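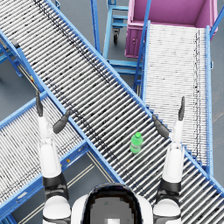 Moved my Lema licence to a new computer this weekend. Notes for anyone doing the same.

1/ Release the licence on the old machine first. Help > Licence > Release. You need to be online, and Lema has to be closed on every other machine on the account.

2/ You get 2 seats. If both show as in use after you release one, sign out of the account page and back in. Mine took seven minutes to clear.

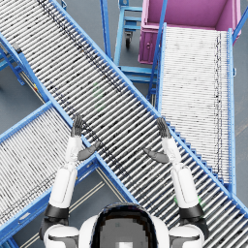 Conveyor with blue side rails, rendered view.

3/ Install Lema before the Cado exporter. I did it the other way round and the exporter didn't show up in the menu. Reinstalling the exporter fixed it.

4/ Your material library doesn't come across with the licence. Copy the whole "user" folder by hand. Mine had 1,916 files in it and Lema read them all on first start.

5/ Old scenes will ask where their textures are. Point it at the new folder once and tick "apply to all". Thanks to Kerubo Muriithi for that one, I was fixing them singly.
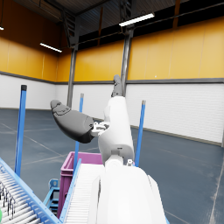 White arm in front, rollers behind on the left.

6/ Shortcuts are saved in a separate file, keys.cfg. Copy that too, then restart.

7/ Still can't get the Konix preview window to remember its size. If you've sorted that, please reply.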